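Two grippers and a lot of markers

21 Feb 2025

Finally got a free stretch to compare the two grippers I've had sitting in the cupboard since Christmas. One is the stock Villalba that came with the arm, the other is a Nerus I bought second-hand from Iestyn Wynne. Both run off the same Trateo controller, so the only things I changed between runs were the gripper and its config file.

The Nerus took longer to fit than it should have. The bolt pattern matches but the supplied screws are 3 mm too long and bottom out before the plate pulls up tight. I cut them down with a hacksaw and cleaned up the threads with a file. Evie Bainbridge tells me you can buy the right length at any hobby shop, so do that instead.

For the test object I settled on thin markers. They roll, they sit low to the table, and a finger that comes in a bit high will ride over the top. I'd tried dowel offcuts first and both grippers picked those up every time, which told me nothing.

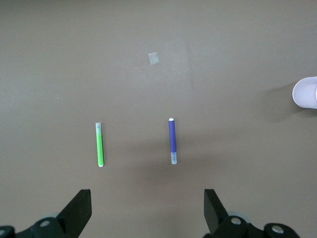

I did 137 picks all up, split as evenly as an odd number allows, with the Villalba getting the extra one. It dropped or missed 13. The Nerus missed 8. Most of the Villalba's failures were the fingers closing on the cap and the marker pivoting as the arm lifted. The Nerus has a softer pad and mostly avoided that, though it's slower to close and you notice it over a long session.

The wrist camera was less trouble than I expected. I dropped the exposure a notch and turned off auto white balance, because the colours kept drifting between runs and my detection script would lose a marker it had found a moment earlier. Fixed values sorted it out. I'd still like a wider lens — the fingers take up a fair bit of the view when the arm is down low.

One complaint about the Trateo: it forgets the grip force setting on a power cycle. I lost most of an hour to that before I worked out why the Nerus had suddenly gone limp. The setting now gets written from my startup script.

The Nerus is staying on the arm for now. Graciela Garrido has offered to lend me her Irholm in March, and I'll run the same test with that once I've made an adapter plate.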